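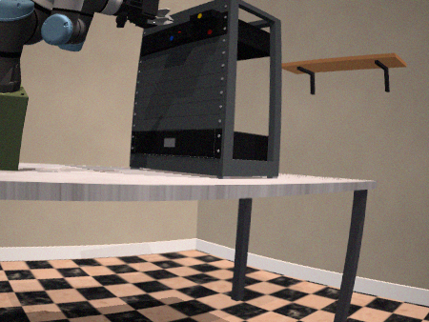 Why does the arm stop short when it goes for a button in the sim?
Most often the press height is stale. Reload the rack model, re-home, run one press by itself before the full sequence.

Ticket 1044 - Rokesance button task, press faults
Opened by: Hacer Gündoğdu
Assigned: Zdeňka Charvát

Sat morning. Run aborts w/ contact timeout on the blue button. Controller says target reached, button state never changes. Same seed, same abort. Reloaded model, no change.
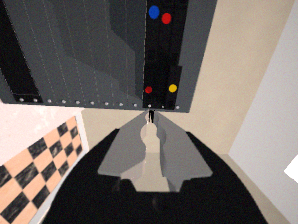
Also tried slower approach speed, still times out. Log shows the contact flag going high for 2 ticks then dropping, so I think its the debounce and not the pose. Can someone check what Firkau set in the last config push?

Zdeňka: debounce was 2 in the old file too. Look at the finger collision mesh, Tarık swapped it in July. Pls attach a view from over the rack.
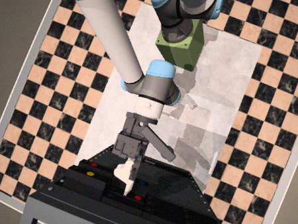
Attachment: arm over the console, gripper down, all four buttons in view

Hacer: put old mesh back, blue registers now. Red next to it still times out almost every run. Leaving open, Tarık to look at the mesh offset befor anyone reruns the full sequence.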